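Dear Mr. Moser,

with this letter I report on the work of the Kultport reading room in Zanau until the end of May.

## Visitors and evenings

We had 561 visits in this period. The winter evenings went well, and the group for older readers has grown to 20 people. Three evenings had to be moved to April, as the heating in the big room did not function. The repair was done by the company Wieser and is already paid.

We have also started a small tea corner with cups in plain colors, and many guests now stay longer after the reading.
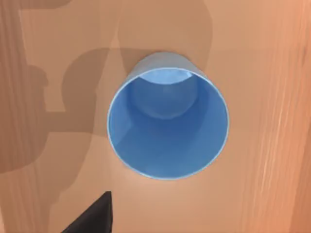 ## Money

From the grant we have used the part for books and the part for the evening fees. The part for the printed program is still open. The printer in Torkavow has sent a new offer, which is 40 euros higher than the first. I ask you kindly to confirm if we may take this from the book budget.

## Next steps

In summer we will put the children's shelves in order and prepare the autumn program. The receipts will follow by mail.

With kind regards,
Valentin Pichler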